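4. Primeira aproximação à máquina de lavar

Esta secção parte do princípio de que o braço Gadetti já está aparafusado à base, que a pinça foi calibrada (secção 3) e que alguém em casa deu autorização. O último ponto não é verificado pelo software.

4.1 Preparação

1. Encoste a base a uma distância que permita à pinça chegar à porta sem esticar o cotovelo todo. Trave os rodízios. Trave-os outra vez.
2. Rode a articulação 2 até aos 90 graus e confirme que o valor no ecrã concorda com o que os seus olhos veem. Em caso de desacordo, ganham os olhos.
3. Pouse o cesto no chão, por baixo da porta, e deixe lá dentro uma peça de roupa velha.
4. Carregue o perfil "porta_lenta". O perfil "porta" ainda existe por razões sentimentais e não deve ser usado.

Nota: se aparecer o erro 1784, o cabo do pulso está mal encaixado. Se o cabo estiver bem encaixado, está mal encaixado do outro lado. 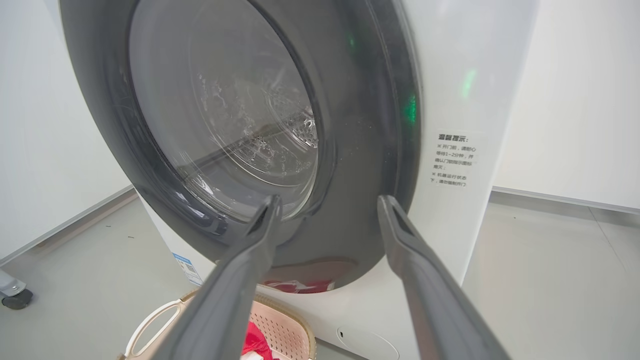 A aproximação faz-se sempre com a pinça por baixo da porta e os dedos virados para cima. O Ermanno Marras tentou durante um mês chegar pelo lado e ainda hoje fala pouco do assunto. Leia primeiro o que a própria máquina diz: o autocolante branco à direita da porta pede, em chinês, que se espere 1 a 2 minutos antes de abrir, até o ícone do fecho se apagar, e que não se force a porta com a máquina a trabalhar. O braço não lê autocolantes, de modo que a espera tem de ir escrita no programa.

4.2 Aproximação

5. Defina "espera_fecho" para 2 minutos. Um minuto também cabe no aviso, mas o aviso não paga fechos novos.
6. Avance em modo manual até os dedos ficarem junto ao aro cinzento.
7. Verifique se há gotas no vidro. Os reflexos confundem o detetor de contornos; nesse caso, baixe o ganho da câmara para 6.
8. Procure tecido no fundo da abertura. Uma ponta vermelha serve muito bem para afinar o limiar de cor, desde que não seja a única coisa vermelha à vista. Roupa no cesto da mesma cor conta como alvo: marque-a como zona de exclusão.

CUIDADO: não aumente a força da pinça para resolver uma porta trancada. A porta trancada tem razão.

9. Grave a posição com o nome "pre_porta" e recue pelo mesmo caminho.

A abertura da porta fica para a secção 5, revista a 25 de junho de 2019 depois de o Rhys Pryor ter seguido a versão anterior à letra.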